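Dinumex empata com o Tirbridge e chama-lhe progresso 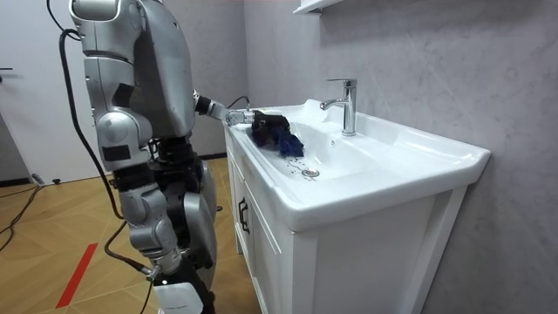

O Dinumex somou em abril o quarto empate seguido, 0-0 em casa do Tirbridge, e continua matematicamente na luta pela subida, expressão que costuma servir de consolo a quem faz mal as contas. Mais de 3,000 adeptos pagaram bilhete e viram um remate à baliza, aos 12 minutos, de um defesa que queria cruzar.

O guarda-redes da casa, no jogo 100 pelo clube, recebeu uma placa antes do apito inicial e pouco mais teve para segurar até ao fim. O Gramex, que ganhou 2-1 ao Osei, tem agora cinco pontos de vantagem no segundo lugar. O Dinumex recebe o Osei na próxima jornada, com bilhetes a metade do preço.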